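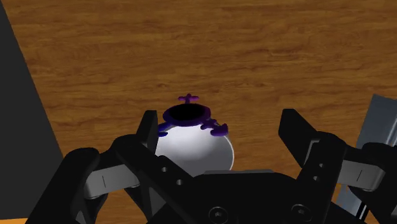

Fig. 4-1. Gripper open over a round vessel, sim view. Fingers not yet in contact.

4. Setting up the pick station with your crew

Read before you power the arm. Section 3 (mounting, air, cabling) has to be done and signed. If it isn't, go back.

This section covers two things: teaching the Plender cell a new vessel, and who does what on the line once it's running. Most sites skip the second half. Most of our service calls come from the second half.

4.1 What changes at the bench

Before: one packer lifts each vessel off the table, checks the collar, sets it in the tray. Every one of them, all shift.

After: the arm does the lift and the set-down. The packer checks collars, clears rejects, refills the infeed, and answers the arm when it stops and asks. Fewer lifts. More looking. Some people like it, some find the looking harder on them than the lifting was. Plan for that in the rota (see 4.6).

Headcount on a single cell stays at one operator. Do not run a cell with no one assigned. One operator can cover two cells only after 1,000 good picks on each, same vessel, same tray.

4.2 Before you start

You need:
Teach pendant, charged
Kullitz fit gauge for your vessel size
Three sample vessels, clean, from normal stock (not the nice ones from the sales shelf)
The person who packs this vessel now

That last one is not optional. They know which way it rolls and which side of the collar snags. Get them at the pendant, not behind you.

CAUTION: Keep hands out of the finger travel whenever the status light is green or amber. The fingers close fast and the linkages behind them fold. Pinch points are at the linkages too, people only watch the tips.

4.3 Teach the vessel in simulation

Do this first. No air needed, arm can stay parked. Ten minutes if you don't rush it, an hour if you do.

1. Pendant, Jobs, New. Give it the name the crew uses. If everybody on the floor calls it "the purple top" then call it that. A part number nobody says out loud gets picked wrong at shift change.

2. Load the vessel model. If you have no model, use Scan and follow the prompts.

3. Load the table surface. Pick the one closest to your real bench. Matters for the camera, strong grain can confuse edge finding.

4. Jog the gripper over the vessel, fingers open. You want a finger on each side of the body and the palm clear. Compare to Fig. 4-1.

5. Check the gap on both sides. In Fig. 4-1 there is bench showing between the body and the right-hand finger, while the left-hand finger already overlaps the edge of the body in this view. Looks lopsided. Turn the view before you correct anything, could be the camera angle, could be a real offset. Use the top view and center on that.

6. Set the grip height. Fingers go on the body. Never on the collar, never on the knob. Anything sticking out from the collar counts as collar.

7. Set grip force to 130 on the pendant scale. Start there for all glossy round bodies. Go up in small steps only.

8. Run Sim Pick, 100 cycles. Let it finish. Do not stop at the first dozen good ones and call it done.

9. Look at the fail list. Mostly slips: raise force one step. Mostly collar hits: lower the grip height. Mix of both: recenter and start again from step 4.

NOTE: Simulation does not know about dust, condensation or a wobbly bench leg. A clean sim run means you may go on to 4.4. It does not mean the job is ready.

4.4 Move to the real bench

1. Clear the bench. Tools, cups, tape guns, all of it.

2. Air on. Watch the fingers open fully with nothing under them. If one side lags, stop — go to 7.2, linkage check.

3. Place one sample vessel on the mark, collar up.

4. Speed to Slow. Send the job.

5. Let the packer run the first pick. One hand on the hold button.

6. After the pick, take the vessel out of the tray and look at it. Scuffs on the body mean force too high or dirty pads. Marks on the collar mean your height is off, back to 4.3 step 6.

7. Repeat with the other two samples. Turn each one a different way so the collar parts face the fingers at least once. This is where most bad grips show up.

8. Three clean picks at Slow, then three at Normal. Save the job. Write the pendant force value on the bench card by hand.

CAUTION: Do not teach at Normal speed. Not even if the truck is waiting.

4.5 When the arm asks for help

The arm will stop and show amber when it isn't sure. The operator picks one of these:

Retry — arm backs off and looks again. Use once.
Take — operator moves the vessel by hand, arm skips it. Wait for the hold light first.
Reject — vessel goes to the bin, count goes to the log.

Three Retries in a row on one vessel locks the cell. It's meant to. Leave the lock alone and call the shift lead.

Do not use the Ask rate to score operators. The number belongs to the job, it tells you how well the vessel was taught. At the Ademness plant it went on the wall board next to peoples initials, and inside one shift the crew was hitting Retry on everything to keep their number down. Took weeks to get good data back. Board came down in December.

4.6 Rota and breaks

Swap operators between the cell and hand packing at least twice a shift. Watching a machine for hours is tiring in its own way and the misses creep in late.

Keep hand packing going at one bench. You need it when the cell is down, and the skills go quicker than you'd think if no one uses them.

Pay grade, job title, who gets trained first: settle it with the crew before the install date. Out of scope for this manual but please do it.

4.7 Upkeep tied to this section

Every shift: wipe finger faces and pads, dry cloth. No solvent.
Every 1,000 picks: Kullitz gauge on both fingers, check palm screws are snug. Do not over tighten.
Every 3,000 picks: rerun 4.3 step 8, then one Slow pick on the real bench. Log it.
Any change of vessel supplier: full re-teach. Same drawing is not the same vesel.

If you run the Takagi tray changer, do section 5 next. Otherwise skip to 6, Fault codes.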